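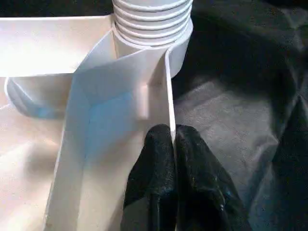

White plastic piece with the ribbed post

Sump return too loud after pump swap

limik_reef
Swapped my return pump in March and the overflow has gurgled ever since. Tank is 31 gallons. The old pump was rated at 500 gph and the new one is a Vanham, rated a little higher. I tried a gate valve on the main drain and it helped until the water level crept up overnight. Any ideas before I replumb?

C. Chu
Turn the pump down first. You're pushing more water than that drain can take quietly. Does the Vanham have a controller?

limik_reef
It does. I'm at setting 10 right now, which is the top.

Prothero_A
There's your noise. Mine sits at 2 and the tank looks fine. 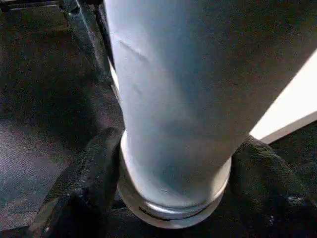

Blue-gray cylinder, silver rim at the bottom

traletach
Disagree with turning it way down. Low flow through the sump means your skimmer and heater see less water. I'd fix the drain. Add an emergency standpipe and run the main one full siphon.

Prothero_A
The skimmer doesn't care. It pulls from the sump at its own rate no matter what the return does.

traletach
It cares if the surface film never gets down there. I had that on my last tank.

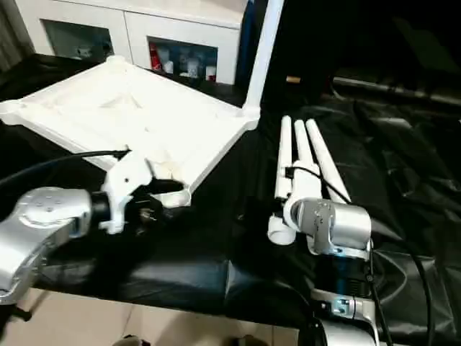

Anyway, clean the overflow teeth before you cut any pipe. Snails get in mine.

limik_reef
Pulled two snails out of the elbow. Down to setting 6 and it's quieter. Still want the second standpipe, so what size bulkhead?

C. Chu
Same size as the main.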